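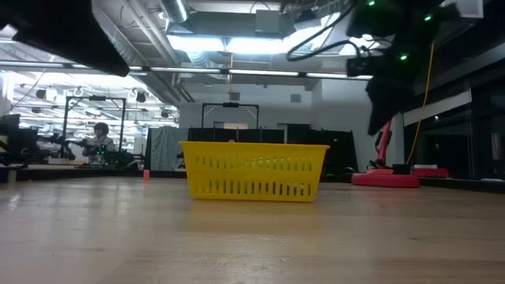
Plonar Slotted Basket, Yellow

Open-topped rectangular storage basket in moulded plastic. For benchtop, shelf or cupboard use. Sold singly or by the carton.

Construction

The rim is thick and rolled over on the outside, and takes most of the load when the basket is carried by its edge. The long side walls have two rows of vertical rectangular slots, the lower row slightly longer than the upper. Walls taper outward from base to rim. Empty baskets nest; full baskets should not be stacked without a shelf between them.

Specifications

Material: polypropylene, coloured through
Colour: yellow
Length at rim: 380 mm
Carton quantity: 23
Lid: not available
Handles: none, lift by rim

Length is measured across the outside of the rim. The base is shorter because of the taper, so check the clearance at rim height when fitting baskets side by side on a narrow shelf.

Use

Suited to small boxed goods, bottles, cloths, cables and stationery. Items narrower than the slots can work their way through the side wall and should be bagged or kept in a Ralitz liner tray (ordered separately). The basket is not watertight and is not rated for food contact.

On polished or oiled timber, lift the basket to move it. Grit caught under the base will mark the finish.

Care

Wash by hand in warm water with a mild detergent. Rinse the slots from the inside out and drain upside down. Do not use solvent cleaners or abrasive pads. Keep away from heaters and hotplates. Long exposure to direct sun will fade the colour.

Labelling

Adhesive labels hold poorly on the slotted wall. Use the Tawhiri clip-on label holder, which fits over the rolled rim.

Ordering

Part cartons are packed to order and leave the warehouse 2 working days after payment. For orders over 1000 units, request a written quote before ordering. Returns are accepted unused, with the carton label attached.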